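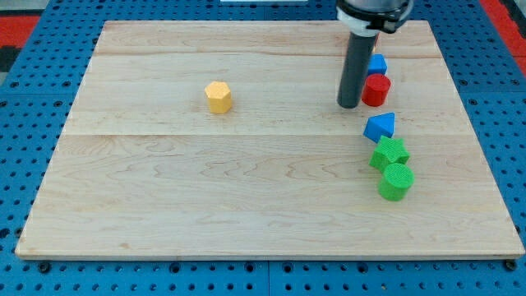 Can one person with a secondhand arm and a bench in a shared workshop record pushing data that is worth training on?

It depends mostly on calibration and on how strictly the episodes are logged. The arm itself matters less than its price suggests. A policy trained on the recordings in this release works on our bench and has not been shown to work anywhere else.

Celtia Push
README and data card, release 3

Summary

Celtia Push is a set of tabletop pushing episodes recorded in the Honkanen workshop. The arm carries a straight rod and moves foam-like blocks across a maple board. There is no grasping in the set. Each episode has a text instruction, a video stream, the commanded motion of the rod tip and the joint readings from the arm.

The release contains 189 episodes. Of these, 131 are in the train folder, 29 in the validation folder and 29 in the test folder. The split was made by recording session, so no session appears in more than one folder.

Hardware

The workspace is a light maple board lying flat on a blue perforated platform. The holes in the platform are useful as a fixed reference when the board has to be put back after cleaning. We use the front left corner of the board as the origin, with x running along the front edge and y running away from it.

The tool is a dark gray rod with a rounded bottom tip. A flat tip was tried in release 1 and caught on the board whenever the wrist was out of square. The rounded tip tolerates a small tilt, at the cost of a less certain contact point — see Known problems.

The blocks are plain shapes in solid colors: yellow hexagonal prism, red cylinder, blue triangular prism, green star, green cylinder. Blue triangles may appear more than once in a layout, and instructions that refer to one of them always say which ("the far blue triangle", "the blue triangle in front of the red cylinder"). The surface of the blocks is slightly rough, and they slide less freely than printed plastic parts of the same size.

Control

Commands are sent as planar velocity for the tip. Height is held constant during a push and is not part of the action. The operator drives with a two-axis joystick. Illutton, the small bridge program in the tools folder, reads the stick, clips the velocity to the limits in limits.cfg and writes one log line per command.

If Illutton loses the joystick it sends zero velocity and closes the episode with the status "dropped". Dropped episodes are not included in the count above. They are kept in a separate archive and can be had on request.

Recording procedure

1. Home the arm and check that the tip clears the board over its full travel.
2. Run check_plane. If any corner reads outside tolerance, shim the board and run it again.
3. Draw a layout from layouts.txt and place the blocks by hand.
4. Read the instruction, start the log, then move.
5. Stop the log when the instruction is met or when a block leaves the board.
6. Write the outcome before clearing anything.

Step 6 was added in March. Before that, outcomes were filled in at the end of a session, and several had to be corrected from video.

Episode folder

Each episode folder is named with a running number and contains:

instruction.txt — one line of text
video.mp4 — color video, fixed exposure
actions.csv — time, vx, vy
joints.csv — time and one column per joint
meta.json — session, operator, layout, outcome, notes

Times are in seconds from the start of the log. The video and the two CSV files share a clock. Joint readings arrive late by a constant amount, and the offset is stored in meta.json as joint_lag. It has not been subtracted from the published files.

Instructions

There are 19 instruction templates. Most name one block and one target, for example "push the red cylinder to the green star". A smaller group names a region of the board, such as "push the yellow hexagon to the left edge". A few ask for separation: "move the green cylinder away from the star". The separation templates are the hardest for the operator to score, and the pass distance is given in templates.md.

Outcome codes

met: the instruction was satisfied at the moment the log was stopped.
part: the right block moved toward the target but did not reach it.
off: a block left the board.
wrong: a different block ended up at the target.

All four codes occur in every folder of the split. Filter on outcome if only successful demonstrations are wanted.

Known problems

The contact point is uncertain. The tip is rounded and the height varies slightly over the board, so the computed point of contact should not be treated as ground truth.

The rod hides small blocks behind it. Any tracker that works from the video alone will lose a far block when the rod passes in front of it. No second view was recorded.

The seams in the board can deflect a block that is pushed across them slowly. This is most noticeable with the triangles.

Operator bias is present. Sneha Garg drove most of the sessions, and she prefers to approach a block from the right. A mirrored copy of the train folder can be made with tools/mirror.py, which also rewrites left and right in the instructions.

Lighting was not controlled. Sessions run before 9 in the morning are darker.

Changes

Release 3: session-based split, joint_lag added, outcome codes reduced from six to four.
Release 2: rounded tip, new board origin. Not compatible with release 1 coordinates.
Release 1: flat tip, withdrawn.

License and contact

Data and tools may be used and changed freely with credit to Celtia Push. The layout generator is adapted from Pikthorpe and keeps its own license file. Corrections go to Sneha Garg through the tracker; include the episode number and the time in the log.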